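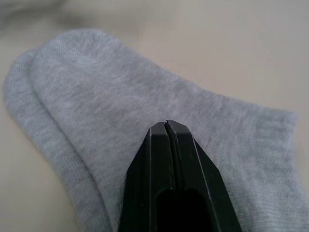

Fig. 6. Fingertips closed, at or just over the knit of the gray sock.

Section 6: Running the Laundry Table on Open Day

Okay, you've got the arms bolted down and you've been through the power-up in Section 3, so now comes the fun part, which is letting the public in! I wrote this section after our March open day at the Vovmont hall in Zendatville, and I've kept it in the order I do things myself. If you run the Brota demo program with the stock settings you can follow it word for word. If you've changed the program, read it through once anyway, because the cautions are the same.

The demo is simple. The arms pick up ordinary clothes, move them, and put them down again, and visitors get to ask for a sock or a shirt. People love it. I had one family stay through the whole afternoon session and ask for the same sock over and over.

6.1 Before the doors open

Give yourself a full hour. I start at 9 a.m. for a 10 a.m. opening, and I've never once had time left over.

1. Wipe the work surface with a barely damp cloth and let it dry. Do the edges too.

2. Check the feet of the stand. Push down on each corner of the board with your palm. If it rocks, fix that now and redo the height check from Section 4.

3. Turn on the controller and wait for the steady green light on the front. A blinking green light means it's still waking up, so go get a coffee.

4. Open the Brota screen, pick Open Day, and set the speed to 10 percent. Leave it there for the first group. You can bring it up later.

5. Run the arms through the home motion with nothing on the board. Keep your hand on the stop button the whole time. Yes, even if it ran fine yesterday.

6. Set out the rope line. Mine goes two big steps back from the board on every side a visitor can reach.

7. Write the cycle number from the screen into the log. Mine said 3,629 the morning we opened, and I was glad I had it when I filled in the service form later.

Note: if you carry the controller in from a cold car, let it warm up indoors first with the lid open. I leave mine overnight when I can.

CAUTION: The stop button has to be within reach of the person talking, as well as the person at the screen. If you only have one button, the person talking gets it.

6.2 Picking the clothes

I get asked about this more than anything else, so I'm going to go on a bit. Bring clothes that lie flat, have some color to them, and aren't precious to anybody. Skip anything with a drawstring, a zipper pull or beads. A little wear is fine, and old socks are great, honest!

The Belkadi pads (if you bought the soft ones) will grab nearly any knit, but they slide on shiny lining fabric. The plain hard fingers are a bit pickier and need the cloth to stand up a touch before they close. Whatever you have, try every single piece before the doors open.

1. Lay the sock down flat with the toe pointing away from the arm, at a slant. A slant works better for me than straight up and down.

2. Smooth it with the side of your hand. Don't iron it or fuss with it. Small ripples like the ones in Fig. 6 are fine to leave alone.

3. Press Approach. The fingers come down closed and stop close to the cloth. Get down at table height and look from the side.

4. If they're pushing a dent into the sock, raise the approach height by one click and press Approach again.

5. If you can see clear daylight under them, lower it by one click.

6. Press Pick. The fingers back up, open, come down and close.

7. Press Place and let it finish. Then do the whole thing again with the next piece.

Note: a sock that's doubled over at the side gives you two edges close together, and the program may go for either one. I let it. If you want it to go for the top layer every time, square the layers up by hand before each run.

Caution: Don't tidy the sock while the screen says Ready. Press Hold first, wait for the beep, and then reach in.

6.3 The hanging pick

Once the flat pick is going well, switch to the hanging pick. I save it for the second half of the talk, when the people at the back have started to drift forward.

1. Press Hold and wait for the beep.

2. Lay a T-shirt or something like it on the board so that a good part of it hangs over one side. The bottom hem should be hanging free.

3. Step back behind the rope. Press Hold again to let go of the pause.

4. Choose Hanging on the screen and press Pick.

5. Watch the first pinch closely, and stop it if the cloth starts to slide off the board.

6. When you're happy with the grip, press Lift.
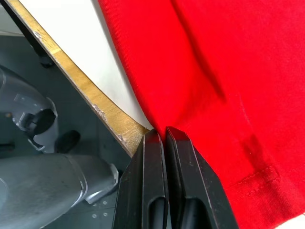
Where you grab matters more on a hanging piece than on a flat one, and I spent a long evening finding that out with a pile of shirts and a cold pizza. Go for the side edge, up above the hem, and let the tips close on just enough cloth to hold. With the red piece the fingers have the left edge of the fabric right where it hangs past the board, and the stitched hem is over to the lower right, well out of the way. That's what you're after! Have a look at the other arm as well, down on the left. It's parked low, and I want yours parked low too before you press Lift. If it's anywhere above the board, press Stop, send it home, and start this part over.

Note: check the edge of your board while you're down there. Chips and scrapes along the strip can snag a loose knit. I run an old pair of tights along mine, and if they catch, I put a strip of smooth tape over the spot.

CAUTION: Never hold the other end of the garment for the arm, and don't let a visitor do it, however nicely they ask. A shirt pulled between a person and an arm can bring fingers along with it.

6.4 Talking while it runs

You don't need a script, but you do need a rhythm. Mine goes like this.

1. Say what's about to move before it moves. "The arm's going to come down to the sock now." Then press the button.

2. Take questions only when both arms are still. It feels slow at first and then you get used to it.

3. Let visitors choose the next piece by pointing. You put it on the board yourself.

4. After the first group, bring the speed up if the room is calm. I don't go past half with the public in, and the setting of 100 is for an empty hall with the rope line up and you outside it.

5. If a pick misses, tell people it missed and run it again. I used to try to cover it up, and it made me sound like I was selling something.

We had about 100 people come through that day, and the question I got most was whether it could pair socks. (Not with this program. I tell them so and they always groan.)

6.5 If something goes wrong

The fingers close and come up with nothing: lower the approach height by one click. If that doesn't do it, wipe the fingertips, as lint builds up on the inside faces.

The cloth comes up and then drops: you're gripping too close to the edge. Move the piece a finger's width toward the arm and try again.

The screen says Reach Limit: the piece is too far out. Press Hold, move it closer, carry on.

The arm hums but doesn't move: press Stop, turn off the controller, and go back to step 3 in 6.1. If it hums again the demo's over for the day. Put the sign out and call whoever looks after your arms.

6.6 Packing up

1. Send both arms home and wait for them to settle.

2. Press Stop, then turn off the controller. Do it in that order.

3. Take all the clothes off the board and count them back into the bag. We lost a sock at Vovmont and found it two weeks later inside the rope box.

4. Write down the closing cycle number.

5. Put the fingertip covers on, then the travel brackets (see Section 8 for which bolts go where).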